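Section 8
Placement, First Use and Care of the Countertop Toaster Oven
Emitz Kitchen Set-Up Guide, revised 10/15/24
Prepared by Eulalia Carrasco; checked by Renato Villanueva

8.1 Before you start

Read this section together with the manual supplied by the oven manufacturer. Where the two differ, follow the manufacturer. Clearances, fuse ratings and cleaning restrictions vary by model, and the figures on the rating label take priority over anything printed here.

You will need:
A soft cloth
Mild dish soap
A dry towel
Oven mitts
A tape measure

8.2 Choosing the position

1. Select a level surface that does not rock when pressed at the corners. A folding table is not suitable.
2. Check that the surface is rated for heat. Painted and plastic-coated tops can discolor under a hot oven. If the rating is unknown, place a heat-resistant mat under the full footprint.
3. Set the oven toward the rear of the surface with the door facing the user. The door must open fully without passing over the front edge of the table.
4. Measure the gap on both sides and behind the oven. Compare it with the clearance given by the manufacturer.
5. Route the cord away from the door and away from any walkway. Do not run it under the oven.

Note: The open door is the point most often missed when measuring. Measure with the door down.

8.3 Clearing the area

The top panel of a toaster oven gets hot in use and stays hot for a time after the heating elements switch off. Ornaments, potted plants and paper may stay on or beside the oven only while it is unplugged and cold. Move them before every heating cycle, including short ones.

1. Lift any pot or ornament off the top panel. Hold it by the base.
2. Move artificial flowers, fabric and plush items to another surface. These materials can melt or scorch.
3. Wipe the top panel and check for soil, leaves or fibers left behind.
4. Leave the printed label in place. Do not cover it or scrub it — the text is needed when ordering parts.
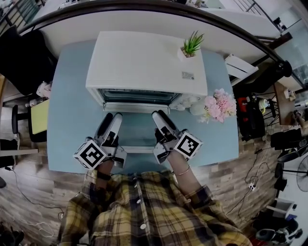
Packing material is sometimes left inside the oven cavity, behind or below the rack. Open the door by the handle, lower it to the stop and look in from the front at rack height. Remove all cardboard, film and tape. Do not pull the door down past the stop, and do not rest a pan on it.

CAUTION: Do not lean on the open door. The hinges are not designed to carry weight.

8.4 Fitting and removing the rack

1. Confirm that the oven is unplugged and cold.
2. Grip the front bar of the wire rack at two points, one near each end.
3. Lift the front slightly and draw the rack straight toward you. If it binds, push it back and start again with both sides level.
4. Wash the rack in warm water with dish soap. Rinse and dry it fully.
5. To refit, align both sides with the supports and slide the rack in until it stops.
6. Close the door. It should shut without contact with the rack.

Note: Users of the Jara rack liner should trim it inside the outer bars. A liner that touches the glass will hold the door open.

8.5 First heating cycle

1. Plug the oven directly into a wall outlet. Do not use an extension cord.
2. Run the oven empty for the time and temperature given by the manufacturer.
3. Keep the room ventilated. A light odor is normal on the first cycle and should fade.
4. Switch off, unplug and let the oven cool with the door closed.

WARNING: Stop at once and unplug the oven if you see flame, or if smoke continues after the first few minutes. Keep the door closed until the smoke has cleared.

8.6 Routine care

Empty the crumb tray, if fitted, after every 8 uses. Wipe the door glass with a damp cloth once it is cold; abrasive pads leave fine scratches that weaken the glass. White housings show grease early, particularly along the edge above the door. Use a Clevau cloth or similar and dry the panel afterward.

Items moved under 8.3 may go back once the top panel is cold to the touch. Use a saucer under any live plant so that water cannot reach the vents.

For replacement mats, see page 43. For storage and transport, see page 49.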